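Testing appliance controls by robot: how the work changed at Vestcombe

Iker Barrios has run the controls test group at Vestcombe for five years. The group checks the knobs, handles and switches on kitchen appliances before the designs go to tooling. Until two winters ago most of that checking was done by hand. Technicians sat at a bench, turned a knob through its range, returned it to zero, and wrote down what they felt. Long-run wear tests were done on fixed machines built for one product each.

Today the group works with three robot arms and a simulation setup in which each test is rehearsed before any hardware is touched. Barrios agreed to talk about the change on the condition that the conversation stay on the work and leave current customer products out of it. We spoke in a meeting room next to the test floor in January, with a second conversation by phone.

He began with the fixed machines, which he does not miss.

"A fixed machine does one motion. If the knob moves up the panel by the width of a finger between two design rounds, the machine is wrong and somebody has to rebuild the mount. We had a storage room full of mounts. Most were used for one product and then kept in case the product came back for a repeat test."

The arms replaced the mounts, but at first they did little to shorten the job. Each new appliance needed a technician to guide the arm by hand through every position, save the points, and correct them when the fingers slipped or hit the door. Setup for a simple oven took longer than the test itself. The group's own log for the first quarter shows 70 stopped runs, most of them from contact between the fingers and some part of the appliance other than the one being tested.

"The arm did what it was told," Barrios said. "We were telling it badly. We had people who knew everything about how a switch should feel and had never had to say where their wrist was while they were feeling it."

The step that changed the schedule was moving setup into simulation. The group builds a plain model of the appliance and its surroundings, gives the moving parts their ranges and resistance, and runs the approach there. The software layer that holds these models is called Mendasel internally. It was put together by two engineers at Vestcombe and one from Sarmiento, the integrator that supplied the arms. Surfaces are left in flat white and gray unless a test depends on color. Barrios said that detail was discussed more than it deserved.

"Visitors want it to look like a kitchen. I want the collision shapes to be right. If the handle is a few millimeters too thin in the model, the approach passes in simulation and hits the handle on the floor."

He put a view from one of the rehearsals on the screen and used it to explain why knobs placed next to a door handle are harder than they look.
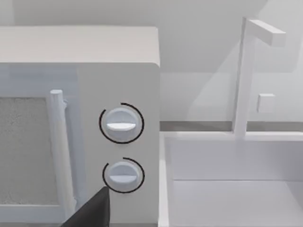

Simulated approach to the lower knob of a microwave, with the gripper finger coming up from below, between the handle and the knob.

"With a vertical bar handle on one side, you lose a whole direction of approach," he said. "A person bends the fingers around it and never notices. A stiff two-finger gripper has to come in at an angle that leaves room for the turn as well as for the arrival. People plan the arrival and forget the turn."

The surroundings matter for the same reason. Models now include whatever stands next to the appliance in the planned layout, such as a sink, a faucet or a wall. Early models contained the appliance alone, and the elbow of the arm was free to swing through space that would be occupied in a real kitchen mock-up. Barrios called that the most expensive shortcut of the first year. He would not give a cost.

A rehearsal batch is normally 300 attempts at one motion, with the starting position of the arm and the friction in the knob varied between attempts. The batch runs overnight. In the morning a technician goes through the failures, sorts them by cause, and decides whether the approach needs to change or whether the failures fall outside the conditions the real test will use. The second decision is the one Barrios considers skilled work.

"The software gives you a failure with a time and a contact force. It cannot tell you whether a customer would ever hold the knob like that. Our technicians can. They did it by hand for years."

I asked how the technicians took it. There were six on the bench when the arms came in. Four are still in the group, one moved to incoming inspection at her own request, and one left the company. Barrios did not want to speak for the person who left. The four who stayed now spend most of the day at a desk or at the cell gate, and he was direct about the fact that some of them liked the bench better.

"You had a part in your hand and at the end of the shift you had a stack of parts done. Now you have a list of failures and a changed parameter file. It is less satisfying to look at. I had one technician tell me he went home tired and could not say from what."

Some complaints were physical, and those went the other way. Repeated turning had been hard on wrists and thumbs, and the group used to rotate people off knob tests every two hours. That rotation has been dropped. What replaced it is screen time, which brought its own complaints about eyes and necks. Desks were changed once, and the lighting over them twice.

Training was the part he would do differently. The first plan sent everyone to a 22-hour course from the supplier, which covered programming the arm from its own pendant. By the time the course was over, the group had decided to do most of its setup in simulation, and the pendant material was used mainly for recovery after a stop.

"We trained people for the way of working we were leaving. The course was fine. I ordered it too early and did not ask the technicians what they were getting stuck on."

The second round was done in-house. Each technician built the model of an appliance he or she had already tested by hand, ran it, and compared the result with the old bench notes. Barrios said the comparison did more than the instruction did. Several of the old notes contained remarks such as "loose near the end" or "catches," and turning those into a resistance curve forced a conversation about what the person had felt and at what angle. Two of those curves are still used as reference cases.

There are things the group has kept by hand. First feel on a new design is one. Before any model is built, two technicians operate every control and write a page each, without talking to each other. Barrios has been asked to drop this step on cost grounds and has refused. Child-force checks and anything involving grease or water on the fingers are also done by people, the latter for the practical reason that the present gripper pads change behavior when dirty and no one has modeled that well.

Pay was raised one grade for the technicians who completed the in-house round. It took most of a year to get approved, during which they were doing the new work at the old rate. Barrios brought this up without being asked.

"If you are going to print something about what it changes for people, print that. The job changed in spring. The job description changed the next winter."

A second site, Hellska, is due to receive the same setup. Its group is smaller and tests mainly switches and door latches. The plan is to start there with simulation and bring in one arm afterward, the reverse of the order used at Vestcombe. Technicians from both sites have been sharing models for several months, and naming has been the main source of friction. One site counts knobs from the top of the panel and the other from the bottom. A batch was run on the wrong knob before anyone compared the two conventions. Both sites now count from the top.

On whether the real tests agree with the rehearsals, Barrios was careful. For rotary controls the agreement is good enough that a failed approach on the floor is now treated as a modeling error until shown otherwise. For push buttons with a soft membrane it is poor. The membrane is modeled as a simple spring, and the real part has a collapse point that the spring does not reproduce. Those controls still get points taught by hand on the arm.

"I have a list of what we cannot rehearse," he said. "It is on the wall by the cell so that new people see it before they see the software. Membranes are at the top. Next comes anything with a cable hanging loose behind it."

The next change on his schedule is a different finger shape, narrower at the tip, to be tried in simulation against the stored models before any are cut. The technicians drew up the requirements. Barrios has signed the request and is waiting for a slot in the machine shop.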